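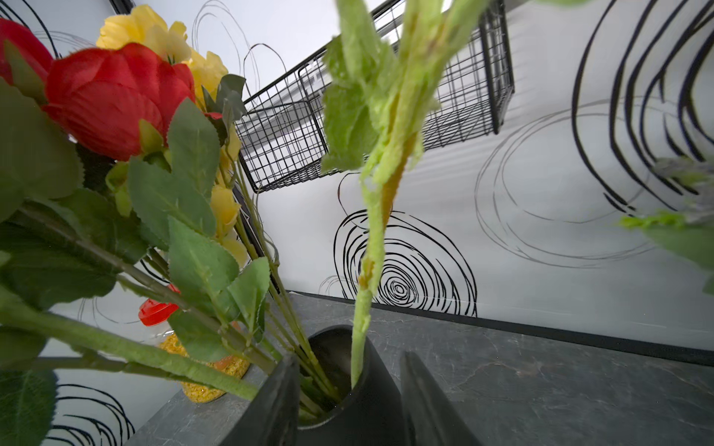 SLIDE 4: THE VASE

Leave this one up for a bit. Let them look at the roses.

Ask who in the room owns an artificial flower. Wait. Hands go up slowly, like it's a tax question. Then ask who dusts theirs. (Hands go down. Pause for the laugh, and if it doesn't come, keep walking.)

Say: matte black vase, dark gray countertop with a marbled look, red roses, small yellow flowers. It's a kitchen, it gets used, and fresh flowers in my kitchen have a life span of one long weekend. Fabric roses have been through three birthdays and a grease fire.

Point out the leaves. The petals get all the credit, but a fake rose is won or lost in the foliage. These have serrated edges and veins. Cheap ones are flat green ovals, and your guests will spot them from the driveway.

Then the light green stem going straight up the middle. Fuzzy, sort of like felt. It isn't trying to fool a soul and I respect that. One odd stem per vase is my rule. Two and you have a craft fair.

LEAN

The roses go off to the left. People write to me about this. When I gave this talk in Utcombe a woman came up afterward and straightened my demo bouquet while I was drinking my coffee.

Real stems flop on their own. Fake ones have wire in them and will stand at attention forever unless you bend them. Bend low, near the mouth of the vase, and let the long stems cross. DEMO: do one straight, do one bent, hold both up. Don't poke the front row this time.

NEIGHBORS

Next to the flowers, half behind the leaves: clear container, red lid, something yellow and grainy in it. I'm not going to guess at grain from up here. Red lid, red roses. Yellow filling, yellow blossoms. Would I like to claim I planned that? I would. Move on before anyone asks.

Wire basket on the wall overhead. Black, like the vase. This is the whole trick to decorating a kitchen: repeat a color that's already there and act casual.

Check clearance before you buy tall stems. I once had a spray of eucalyptus grow, so to speak, directly into a basket of onions.

MONEY (skip if running late)

Yupin Sukprasert has a slide on this after the break, so keep it short. My first Fona order was 100 stems because shipping was free at 100. I have 4 vases. Do the math, then picture my hall closet.

CLEANING

Hair dryer, cool setting, outdoors. Damp cloth for the leaves. Test one petal first, on the side facing the wall, as some reds run. Kitchen flowers need it twice as often as bedroom flowers. Mine get it in January, when I'm feeling guilty anyway.

Questions. If the man with the orchids is here, take him last.

Next slide: bathroom shelf.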